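Garden & Kitchen Board > Vegetables > Pickling and Preserving

Thread: Fermented pickles gone soft – what am I doing wrong?

brinebarrel
2020-04-05
Hi all! Second year growing cucumbers and I am completely hooked on fermenting them. Last summer I put up jar after jar of the Girus variety (small, bumpy, very prolific, if you can get the seed grab it) and the flavor was fantastic. Garlicky, sour, cloudy brine, everything I wanted. But half of them went soft by December and a few were hollow in the middle. I'm starting seeds now and I want to get it right this time. What do you all do for crunch?

mrs_trellis
Welcome to the obsession! First question, how long between picking and brining? I pick before breakfast and they're in the crock by lunch. A cucumber that sits on the counter for two days is already on its way to being a sponge. Hollow ones are a growing problem, not a jar problem. Usually uneven watering.

brinebarrel
Um. Sometimes three days? I was saving them up until I had enough to fill a jar.

mrs_trellis
There's your answer, or most of it :)

Landeg_Hill
Cut the blossom end off! Just a thin slice. There are enzymes in it that soften the whole pickle. I ignored this for years and then did one batch with and one without, side by side, and I will never skip it again. Also a grape leaf in every jar. Oak works too, and so does black tea if you have neither.

saltyvic
I disagree about the leaves. I've done it both ways for 7 summers and can't tell one jar from the other. Blossom end, yes. Cool room, yes. Leaves are decoration.

Landeg_Hill
Well they're very nice decoration and my pickles crunch, so they're staying in!

saltyvic
Fair enough. What's your salt though? I'd bet that's where the crunch comes from.

Landeg_Hill
5 percent for whole cucumbers, by weight. I put 50 grams in 1,000 grams of water.

mrs_trellis
Please weigh it, brinebarrel, whatever number you settle on. Tablespoons are hopeless because coarse salt and fine salt don't pack the same. My first jar ever was made with a heaping spoon and a hopeful heart, and it was mush.

Valdis Adomaitis
Joining in because this is my favorite subject in the world. My grandmother kept hers in the cellar under the stairs and they stayed firm until spring. Temperature is everything! If your kitchen is hot, let them start there for a day or two and then move them somewhere cooler. Slow ferments taste better too – more dill, less plain sourness. She also used horseradish root, peeled and split, a good thick piece down the side of the jar. I grow my own now just for this.

For anyone who likes spears, I do mine lengthwise and a bit thick. Something long and yellow-green from my plate:

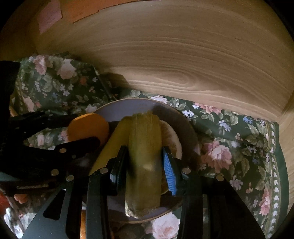
Streaky down its length, ragged at the top end, paler at the bottom.

saltyvic
Spears in a ferment? They go limp on me every time. I only do whole ones and cut them when I serve.

Valdis Adomaitis
Keep them thick and eat them young! A week, maybe less, then into the fridge. I wouldn't try to keep spears all winter. Whole ones for the cellar, spears for impatient people like me.

brinebarrel
This is all so helpful, thank you!! New plan: mulch and steady water, pick in the morning, brine the same day, trim the blossom end, weigh the salt. And I'm trying horseradish in one jar and grape leaves in another so I can report back and start the argument up again.

One more thing, does anyone grow Zukum? I saw it in a seed swap list next to Girus and can't find much about it.

mrs_trellis
I grew Zukum once. Lovely slicer, skin too thin for the crock. Stick with Girus for pickling and put in one Zukum plant for salads.

Landeg_Hill
Seconded. And plant more dill than you think you need, then sow it again a few weeks later or it'll have bolted before the cucumbers come in.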